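Promside setting

The Promside setting is a type of closed-back mounting for cabochon stones, used mainly in rings and pendants. It is a variant of the bezel setting, in which a thin strip of metal goes all the way around the stone and is pressed over its edge. In the Promside setting the strip is made of two layers, and the outer layer is cut lower than the inner one, so that a small step can be seen from the side. The name comes from Promside, the town where the first workshops that made it were located.

Origin

The setting was developed by the Petkov workshop, a family business that repaired watch cases before it turned to jewelry. The workshop had a large stock of thin silver strip left from the watch trade. A single layer of this strip was too weak to hold a stone of normal size, and the workers began to solder two layers together. The step was at first only a practical matter, for the lower outer layer left the upper edge thin enough to be pushed with a hand tool. Customers liked the look of it, and later pieces have a step that is wider than the work requires.

A second center of production appeared in Vokcombe, where the setting was made in gold and in smaller sizes. Vokcombe pieces usually have a polished step, while in Promside the step was left matte. The difference is helpful in dating and placing unsigned pieces, but it is not completely reliable. Many rings were polished again during repair.

Construction

The inner strip is bent to the outline of the stone and closed with hard solder. The outer strip is then fitted around it and joined with a solder of lower melting point, in order that the first joint does not open again. Both are placed on a flat back plate. In older pieces the back plate has a small round hole in the center, through which the stone could be pushed out if it did not sit level. Later makers closed the hole or left it out.

The stone is put in from the top and rests on the back plate or on a thin ring of wire. The upper edge is pressed down at four opposite points first, and after this the parts between them are closed little by little. Corners are not common in this setting, as the double metal folds badly at a sharp angle. For this reason almost all known examples are round or oval.

Most pieces are made of silver with a fineness of 900, which is softer than a number of other silver alloys and bends over the stone with less force. Gold pieces from Vokcombe are less uniform.

Stones

The closed back lets no light in from below, so the setting is best suited to opaque or partly opaque stones. Agate, carnelian, turquoise and moonstone are frequent. With moonstone, the back plate was sometimes blackened to make the blue sheen stronger. Faceted stones are rare. When they do appear, a piece of foil is often found under them, and such rings should not be put in water, because the foil darkens.

Study and collections

The main written source is the catalog by Doina Đorđević, which lists 386 pieces. Of these, 182 carry a maker's mark. Đorđević divides them into an early and a late group by the width of the step. Her division is generally accepted for the silver pieces, but it has been questioned for the gold ones, where wear can make the step look narrower than it was.

The Skilwood collection holds over 155 examples, the largest group kept in one place. It includes several unfinished mountings without stones, from which most of the details about the soldering are known.

Care

The space between the two layers can collect soap and polish if the solder did not fill it fully. A soft brush and lukewarm water are normally enough for pieces without foil. Ultrasonic cleaning is not advised for old examples.

See also: Bezel setting; Cabochon; Foil back; Silver solder

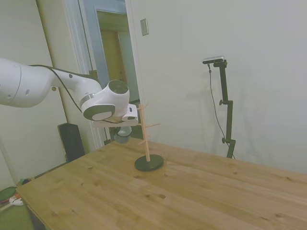

White robotic arm with a gray gripper near the top of a wooden mug tree.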